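Hetdale Gallery - The Back Bedroom

Last updated 20 August 2021

Hetdale is a two-bedroom holiday let at the end of the lane in Clurkach. We took it over in January and have been adding to this gallery as each room is finished. The kitchen and the bathroom have their own pages. This one is for the back bedroom, the smaller of the two, which guests ask about more than any other room because the listing only ever showed the window.

The room was the last to be done. The walls were filled and painted, the old wardrobe went to the tip, and a new carpet went down in the spring. The carpet came from Soliman in town, who fitted it in a morning and took the old one away with them.

Clothes and bedding in the back bedroom, Hetdale.
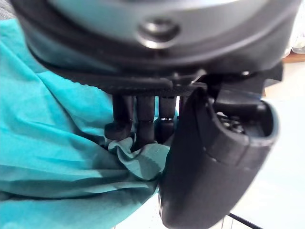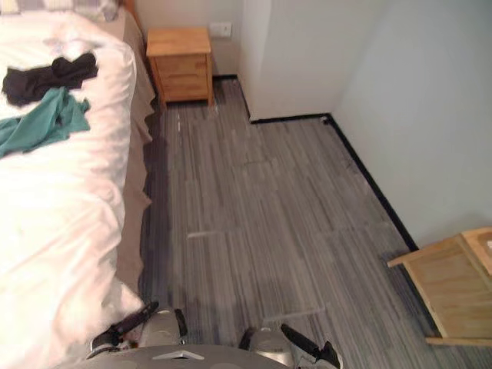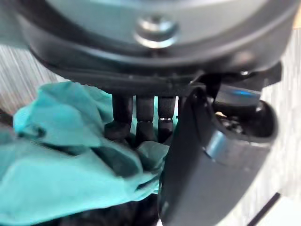

Choosing a carpet for a small room took us longer than the painting did. We had sample squares on the floor for 2 weeks and kept moving them between the window and the door, as the light is quite different at each end. Plain beige was the first choice and would have been cheaper, but it showed every bit of fluff on the sample. The striped grey we ended up with is more forgiving, and it sits well with the light wooden nightstand by the head of the bed. The same carpet has gone in the front bedroom, where there is more of it to see.

The bed was already in the house. The frame was sound, so we kept it and bought a new mattress. The white bedding is from Wiketti, and we have three full sets so that one can be on the bed, one in the wash and one in the cupboard. It creases, whatever you do with it. We gave up ironing the duvet covers after the first month and now take them off the line slightly damp and fold them straight away, which does most of the job. The bed skirt was bought to hide the storage underneath - spare blankets on one side, the second set of pillows on the other. Guests are welcome to use either.

The nightstand has two drawers and both are left empty for you. There is no wardrobe in this room at present. A rail with 15 hangers is on order and will go on the landing just outside the door, and until it comes there are hooks on the back of the door for coats and dresses. Folded clothes are best kept in the drawers or in your case under the window.

A few practical points. The room is at the back of the house, away from the lane, and gets the sun in the morning. The ceiling slopes a little over the doorway, so tall guests should mind their heads. A travel cot will fit if the chair is moved out, and we charge £50 per stay for a third person, which covers the extra linen.

Pictures of the front bedroom will follow when the curtains are up. To ask about dates, use the form on the bookings page and quote property number 2993.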